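Keep the old desktop or start over?

songul_d
Hi all, Songül Dönmez here, long-time reader and first-time poster! My mother's recipe archive (3193 scanned cards, bless her) lives on our old family desktop, and it has become so slow that I make tea while a folder opens. Would you fix it up or buy new? I could spend 500 at most.

Grurnard
Welcome! I'd fix it, no question. A solid state drive and more memory cost me under 100 in January, and mine feels young again — my wife even stopped sighing at it.

papertrail18
I'll gently disagree with Grurnard, as I usually do. Old power supplies give out, and then where are the recipes? Buy new, and copy everything twice before you touch a screw.

Grurnard
Copy everything twice, yes, we agree on that much! But a power supply can be swapped in an evening, and I hate to see a good case go to the curb.

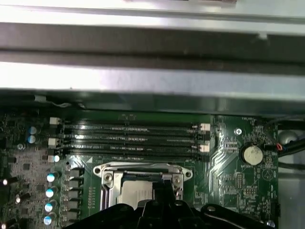
Memory is the easy part anyway. Look up which type your board takes, buy a matched pair, and check the manual for which slots to fill first.

songul_d
You are both so kind. I'll do the copies this weekend and then try the drive. Papertrail, if it goes wrong you may scold me.

papertrail18
I'd settle for a good lentil soup recipe.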